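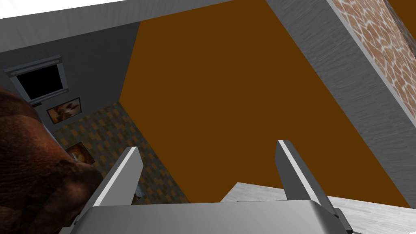 Kieran Entwistle wrote to ask whether the simulator has cost any of us our hours at Tapsell, and whether I'd say so on here if it had. Fair thing to ask, Kieran, and it deserves more than one post, so get yourself a coffee.

Short answer: no hours gone on my team. What has gone is a good deal of the hallway work as we knew it, and I have feelings about that, most of them decent and a few of them grumpy.

For people who just wandered in, I've been in housekeeping at Tapsell in Trurnden for longer than I'd like to admit. We turn over 81 rooms on a full day. Since March, four of us have spent our mornings at a desk with Sunard, the program where the robot practices in made-up rooms before it ever gets near a real one.

So my day used to start with a cart and now it starts with a chair. My knees are thrilled! My back is undecided. I bought a cushion.

The job at the desk is to watch the practice runs and mark where they go wrong. Did it reach for the handle from a silly angle, did it swing an arm where a guest might be standing, did it stop too early. You'd think an engineer would do that, and they do some of it, but the Grudberg people figured out pretty fast that they had never pushed a loaded cart through a door with one hip.

Emanuel Vlad, who trained us, used to ask what we'd do in the robot's place and then write down whatever came out of our mouths. I told him you never open a guest room door all the way in one go. You knock, you open it a hand's width, you call out, you wait. He'd had it down as a single movement. He took it apart into four that same afternoon, and I went home and bragged about it to my sister.
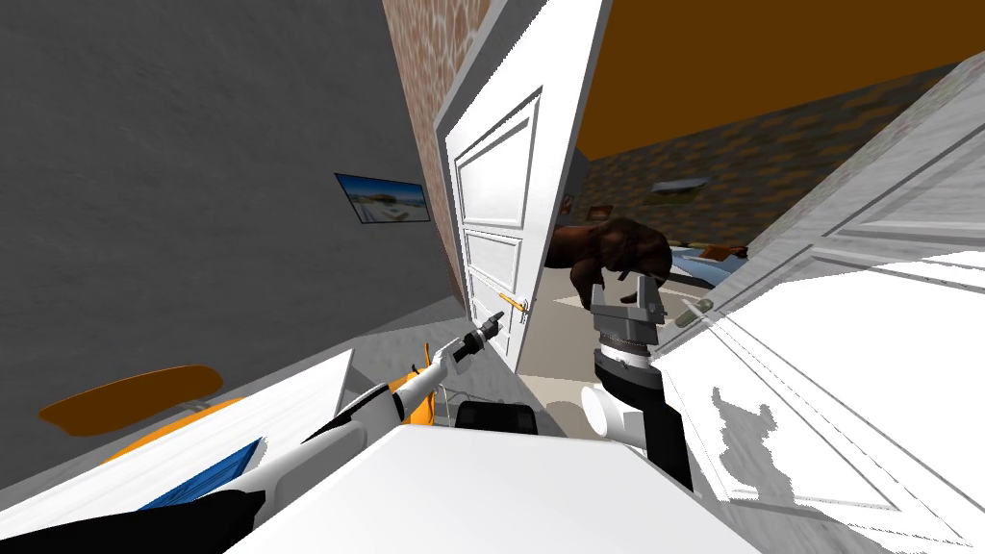
Doors are still most of what we do, I'm sorry to report to everyone who pictured something more glamorous. I could talk about lever handles until you unfollow me. Some days I go home and catch myself watching my own hand on the bathroom door like it belongs to somebody else.

And the practice rooms are odd places, I should warn you. Whoever builds them has a free hand with the decorating, and it takes a while before your eyes stop wandering off to the walls. My first week I came home a bit seasick from the way the view tips over. It passed.

Now the grumpy part. Everything gets a score. Our group was told to aim for 95 percent of runs marked by the end of a shift, and we've been hitting 97, and all that did was make people nervous about having a slow day. When I cleaned rooms I had a supervisor who could see I'd drawn the suite with the toddler in it. The screen doesn't know about the toddler.

I brought that up with management and, credit where it's due, they took the names off the chart. The totals are still up there, but you can't see whose is whose. It's a lot quieter at lunch, in a good way.

The other thing is the ones who didn't move over. The desk pays a little more, and it was offered to everybody, but almost 60 of us work on the floors and there are four chairs. You can do that math. I've asked for the chairs to rotate so more people get a turn (and so I get a turn back upstairs, where I miss the gossip terribly). They're thinking it over. I'll keep asking.

What I'd tell anybody whose workplace is about to bring something like this in: ask early who gets trained, and ask for it in writing. We asked late and got a verbal promise, and it's been kept so far, but I'd sleep better with a piece of paper.

Kieran, you also wanted to know if I like it. I do, more than I expected to. I like being asked how a thing is done after all these years of doing it. I'd like it even more with a window by the desk.

Back on at six tomorrow, so that's me for tonight. I'll get to the other replies over breakfast.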